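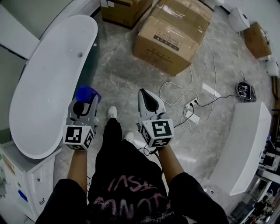 The brochure for the Wollell marsh walk promises silence, rare birds and "a path few have trodden", all for 150 a head. I have my doubts. Porkent, the firm that runs it, sent 1164 people along the same boardwalk last October, and herons are not fond of crowds. Their kit list fills a page and insists on waterproof boots from Hikomano. I have done worse bogs in plain trainers.

The walk itself is pleasant enough - 19 stops, each with a sign telling you what to feel. I saw two ducks. For less money the old Nazarenko track goes round the far side, muddy and unsigned, and I met a bittern there before breakfast.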